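Selling on a used estate: the Protby workshop's checks 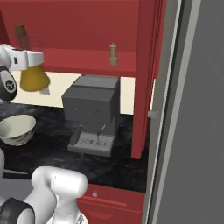 The workshop manager at Protby prepares each trade-in before it goes on sale. "We start with a cold compression test," he says. "On the Plolen estate I want 145 psi on every cylinder. A low reading goes in the advert."

The present car has one gearbox rebuild on file, invoiced by Sumampouw at £618. Brake pads are 70 per cent worn on the rear axle and will be replaced. The warranty runs for three months.

"Buyers ask about paint," he says. "I would ask for the gearbox invoice first."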